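I've been reading about chore robots since February and I'm hooked! Folding, sorting, wiring up a junction box – the everyday jobs are where it gets fun. The Raven arms are the ones I follow most closely, two at a time, working across a plain white table.

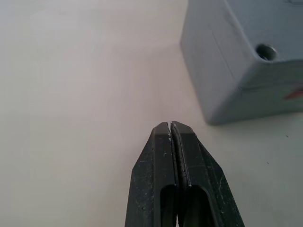
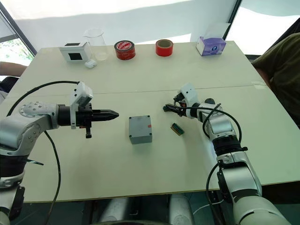

So can a machine do my laundry yet?
Parts of it, slowly, and with a person close by for when a sock goes astray.

Shop jobs feel closer to me. Small parts, same bench, same box, all day long. I read through 292 comments on the Kadard forum last night and most people there think so too – I'd still love the sock one first.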